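Updated 6 December 2019. Will add more when we get time.

**What is the council actually proposing?**

Closing Somcombe primary and moving all the children to Flendham from next autumn. Seven classes into a building made for four. That's the plan as published in November, no changes since.

**Is it decided?**

No. Consultation still open. The vote comes after - date not fixed yet, we've asked twice.

**Why are they doing it?**

Falling rolls, they say. Their forecast leaves out the new houses on the Flendham road, and we've asked for the figures behind it. No reply so far.
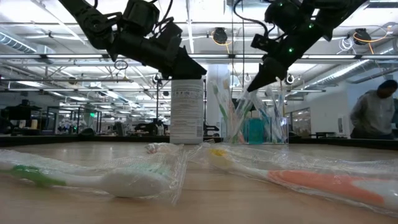
**Has the petition been handed in?**

Yes. 1397 signatures. It needed 1000 to get a debate in full council, so there will be one. You can still sign but new names go in as a seperate list.

**Do I have to be a parent to object?**

No. Anyone living in either village. Put your postcode on or it wont be counted.

**What about the bus?**

Free for under-eights living more than two miles away. Everyone else - unclear. The paper says "to be reviewed". Ask about this in your reply, please, the more the better.

**Are you linked to a party?**

No. Councillors from all sides have had the same letter from us.

**Can I put up a poster?**

Yes, on your own fence or window. Not on lamp posts, the council takes them down and bills us.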